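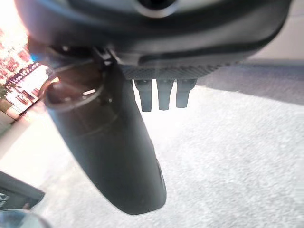

Tidthorpe Community Orchard
Progress report to the Nukavton Fund
Covering spring through the end of August

Dear all,

What a season we've had! When we last wrote, the lower field was mostly thistles and a row of stakes with nothing tied to them. We now have young apple and pear trees along the whole south slope, a working water line, and a press shed with a roof on it. The plum rows are behind, and we'll get to those, but overall we're very happy with where your money has taken us.

Trees

The apples went in first, as planned. We planted on two-year rootstock and mulched heavily with wood chips from the county yard. The pears came late from the nursery and were in the ground only just before the warm weather, so we watered them by hand through most of May. We lost 8 pears and no apples. The nursery has agreed to replace the pears this fall at no charge to us.

Deer were the big worry. The tall fence on the road side has held up beautifully, and the cheaper mesh along the creek has not. Something pushed under it in June and stripped the bark from the lowest row. We've pegged the mesh down and put trunk guards on every tree on that side. The damaged trees have put out new leaves, and we're watching them closely before deciding whether to graft over the wounds or start again.
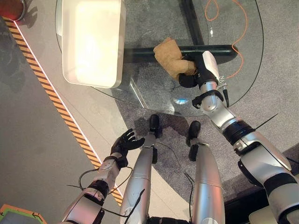
Will the orchard have fruit to share next year?
A little, mostly from the old trees by the gate. The new apples need two more summers before we let them carry a crop, and we'll be pinching off any early fruit so the roots get the benefit.

The old trees deserve a mention of their own. We had them down in the application as "probably past saving," and they've made fools of us. After the winter pruning they bloomed from top to bottom (the bees were loud enough to hear from the parking lot!) and the branches are now hanging heavy. We think most of them are a russet of some kind. Two local growers have looked at the fruit and given us two different names for it, so we've sent leaf samples off for testing and will pass on the result.

Water

The line from the upper tank is finished and running. We put in drip tubing from Lurkix in place of the sprinklers we'd priced, and it was the right choice for the slope. The trench took longer than it should have. We hit ledge near the second gate and had to route around it, which added a bend and a shutoff valve we hadn't budgeted for. The tank itself holds 800 gallons and got us through the dry stretch in July with one refill.

Press shed

The roof is on, the slab has cured, and the drain works. The doors are still on order. Until they arrive we're keeping the tools up at the main building and carrying them down each time, a nuisance but a short one. 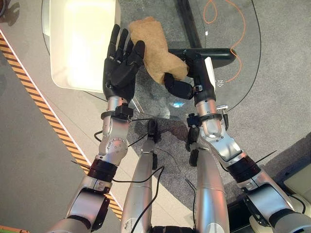
We also bought the Monti press secondhand from a cider maker who was moving up to something larger. It needed a new screw and a good scrub, and the basket slats were sound. We ran one small batch of windfalls through it in August as a test. The juice was cloudy and sharp and very good, and we learned that the collecting pan sits too low for our buckets. A short wooden stand will fix that.

Money

Spending to date on this phase comes to $3,770. The trench and the extra valve put the water line over its share, and the secondhand press came in under, so the two nearly cancel out. With your agreement we'd like to move what's left from the press line into fencing, so that we can replace the creek mesh with the taller kind before winter. A short note back would be enough for us to place the order.

Coming up

The plum rows are next, once the ground softens. We have the varieties picked out and the holes marked. The replacement pears go in at the same time. The shed doors should be hung before the first real harvest day, and you would be very welcome to come to that. Bring boots, the lower path is still mud from the gate to the creek.

With thanks from everyone at the orchard,
Tidthorpe Community Orchard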